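Robot Software Lab – Handout 2: Two Views, One Planner
Instructor: Tomomi Sasaki

Welcome back! Today we connect perception to planning, my favorite part of the course. Our stack has two parts: Tundell estimates object poses, and Pultberg turns them into arm motions.

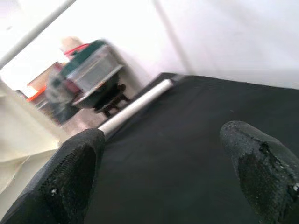 Wrist views are wonderful close up and tricky at a distance. Tundell scores each image region before using it. A white rod against black cloth gives a crisp edge, so it scores well – the blurred background beyond it should score near zero. Run the scorer on log 311 and plot the result.

Now planning. With two arms, each one is a moving obstacle for the other. Pultberg samples both arms jointly, then smooths the path.
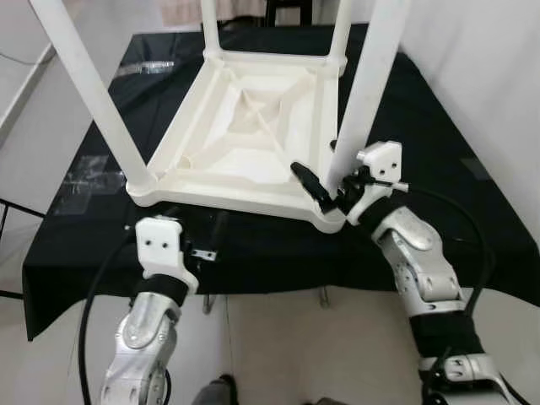 The smoother is where most bugs hide! It can cut a corner straight through a thin obstacle if your collision check steps too far. Start with 62 checks per segment, then lower it and watch what breaks.

For next time: read the Pimentel notes, sections 1 and 2, and bring your plot.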